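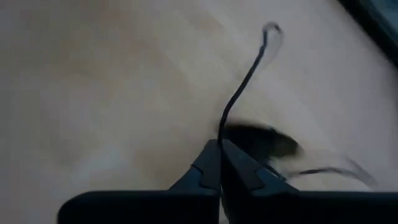 Maren Oxtoby

If you have been wondering why the cable numbers in the May build got worse and then quietly got better, the short version is that we wrote a very good blur filter and then used it.

The long version starts with Vaher, which is our name for the perception half of the stack, the part that looks through the wrist camera and decides where the cord is. Vaher was trained on frames that had been through a cleanup step. The cleanup step scored each frame for sharpness and dropped the soft ones. We were proud of it. It had a config file with comments in it, and everything.

A cord held near one end does most of its interesting business while it is moving. The fingers are almost shut, there is a sliver of black between the tips, and the far end is off doing a hook or a loop that the camera sees as a gray smear. Look at the top of the cord and you get two edges for the price of one. The filter saw those frames and did what it had been told to do. Out of 3,768 frames in the cord set, it kept 3,007, and the ones it tossed were heavily weighted toward the half second we most wanted the model to learn.

So Vaher became excellent at cords that were holding still. Show it a cord in mid-swing and it would report, with high confidence, that there was no cord. Multix, the planner, believed it. Multix believes everything. It would conclude that the grasp had failed, open the fingers, and drop a cable it had been holding perfectly well. Then it would back up, look at the cable lying motionless on the table, find it beautifully, and pick it up again. We have a log of one session where this goes on for quite a while, and it reads like a person looking for the glasses on their own head.

Our first fix was to raise the confidence needed to declare a miss. That made the robot slower to drop things and no better at seeing them. Our second fix was to have the planner wait for the swinging to stop, which works if you have all day. Both are still in the repository behind flags, and both flags are off. Please leave them off.

What shipped is less clever. The sharpness score is still computed for each frame, but it now goes along as a number instead of being used as a gate. Vaher gets the soft frames along with the crisp ones, and labels on soft frames are allowed to be wide: you can paint a band where the cord might be and the loss function will not scold you for failing to pick one of two ghost edges. Labelers like this a lot. A few of them had been drawing a neat centerline through the smear and, by their own account, guessing.

The other change is in Multix, which now keeps a short memory. If the finger gap says something thin is in there and the camera says otherwise, the planner holds its grip and asks again over the next few frames before it gives up. The gap reading comes from the joint encoders and costs next to nothing. We had been logging it faithfully to disk for months and reading it never.

One trap for anyone retraining: a cord is usually attached to something. When the thing on the end is dark and also moving, it can turn into a soft oval right beside the fingertips, and the old label tool liked to merge the two. The new one keeps separate classes for cord and body, plus a third called "unsure," which you should use as often as you feel it. If a second length of cord is trailing off from under the body, label it as cord too, even if it looks like a pencil mark somebody tried to erase.

We reran the benchmark, which is 200 pickups per cord type on the pale tabletop, the same one the Volidside bench uses. False drops went down a lot. Slow drops, where the cord really does slide out over a second or two, are a touch worse, and that is the memory window doing what memory windows do. The window length is a setting now. The default is on the long side, so if you work with anything slippery, shorten it.

Still open: Brovano, the replay viewer, hides frames below the old sharpness cutoff. It is reading its own copy of the config, which we found after an hour spent arguing about a gap in the footage. Until the patch lands, set the cutoff to zero by hand and restart the viewer. Closing the tab does not count as restarting it.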